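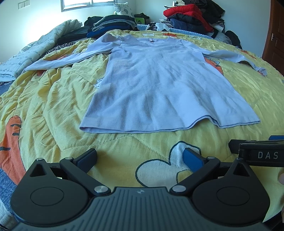

Questions about folding and storing knits come in faster than we can answer them one by one, so the usual ones are all on this page now. Most of them start with how to lay the thing down. Flat, face up, on the biggest surface you have, and for most people that's the bed. Neckline away from you, hem toward you, same way as the lavender-blue one on the yellow comforter. Get the sleeves out from under before you do anything else. Doesn't matter if they go off at different angles, you'll be folding them in a minute anyway.

Last updated December 12, 2025. If your question isn't answered, use the form on the Drovgate counter page.

FOLDING

Do I have to use a table?
No. Bed is fine. A soft bed gives a slightly softer fold, no big deal. Smooth the comforter first if it's really lumpy, or don't. Push the rest of the laundry to the back or the sides and work in the middle.

What's the basic fold for a long sweater or sweater dress?
Face up to start, check for spots and pulls. Then flip it face down. Fold one side in toward the center, lay that sleeve straight down along the body. Same on the other side. Now you have a long strip. Bring the hem up to the middle, then once more to the neck. Done. For a dress that goes past the knee, do thirds and not halves.

I can't tell if mine's a long shirt or a short dress. Does it matter?
Not for folding. For pricing at the counter we go by length, shoulder to hem, and we measure it here. Don't worry about it on the form, tick either one.

My sleeves always bunch up inside the fold.
You're folding them before they're flat. Run your hand from the shoulder out to the cuff, once, no pulling. Cuffs that curl should be opened out and pressed down with your palm. If the cuff is stretched out it will curl back, just fold it under and move on.

Can I hang ribbed knits?
We'd rather you didn't. Ribbing grows on a hanger, especially in the body, and you get those points at the shoulders. If you have no drawer space, fold it over the bar of a pants hanger, arms and body both. Not on the shoulders.

What about rolling?
Rolling is ok for a suitcase. In a drawer it takes more room than you think and the hem gets wavy.

Which way do I stack them?
Heavy on the bottom. Fold edge facing you so you can pull one out without wrecking the pile. We put the darks together only because it's easier to find the black one that isn't the other black one.

WRINKLES

There are soft wrinkles all over mine after washing. Iron?
Nope. Lay it flat, smooth it by hand, leave it overnight. If still bad, steam from a few inches away and don't touch the iron to the knit. Pressing flattens the ribs and they don't always come back.

The hem looks darker than the rest.
Usually the stitching. Two layers of knit and a line of thread will look darker than one layer. If the color is patchy, or comes off on a white cloth, it's a dye problem, bring it in.

Grey shadowy patches on a light knit?
Check it by a window first. A lot of the time it's just the fabric lifting off the bed a bit and making a shadow. Smooth it down and look again. If it's still there after that treat it as a stain. Cool water, little bit of dish soap, dab don't rub.

TAGS AND CLIPS

Should I take the tag off before storing?
Store tags, yes. Pins and clips, yes, always, they leave marks and sometimes rust. Care label stays in. We can't take a piece with no care label for the Plisetti wash, sorry, we have to know what it's made of.

What's the number on the Drovgate ticket?
Your drawer number. They go up to 361 right now. Keep the ticket, it saves a lot of looking.

STORAGE

What is the Pistine box?
Our flat storage box for knits. Lid, no zipper, fits under most beds. Holds a small stack if you don't cram it. If the lid bows up you've crammed it.

And the Lill bag?
Same idea but cloth. Good for one or two pieces, or a blanket. Don't use it in a damp basement. It breathes and so it will let damp in too.

Can I put blankets in with sweaters?
Sure, blankets on the bottom. Wash them first, sweaters pick up whatever smell the blanket has. Fleecy ones shed so keep them in their own bag if you can, otherwise you will be picking fuzz off your knits until June.

Do you store comforters?
Yes, in the large drawers only. One per drawer. Quilted ones need to be fully dry, and that takes longer then people think, give it a full extra day. We do kids' and cartoon prints same as any other, fold them print side in so the picture doesn't rub.

Moth stuff?
Cedar is all right, lavender sachets smell nice. Clean clothes are the main thing. Please no mothballs in anything you bring to us.

SORTING THE HEAP

I have a mountain of clothes on the bed. Where do I start?
Pull out the big things. Blankets, sheets, spare pillows. The heap gets much smaller right away. Then knits, because they're the ones that suffer from being at the bottom. Tees and pants last, they can take it.

Do I need to sort before drop-off?
Helps, but no. Separate the wet from the dry please. Check pockets, take out tissues and receipts.

How do I list items on the form?
One line each, color and type. "Blue sweater long" is plenty. If you have questions about the form itself, quote form 1464 so we know which one your on.

Can someone else pick up for me?
Yes with the ticket. Without it they'll need to describe what's in the drawer, and that goes badly more often than not.

Do you fold on pickup?
Everything comes back folded, 2 stacks per bag max. Want it on hangers, ask when you drop off, not when you collect. Knits still come folded.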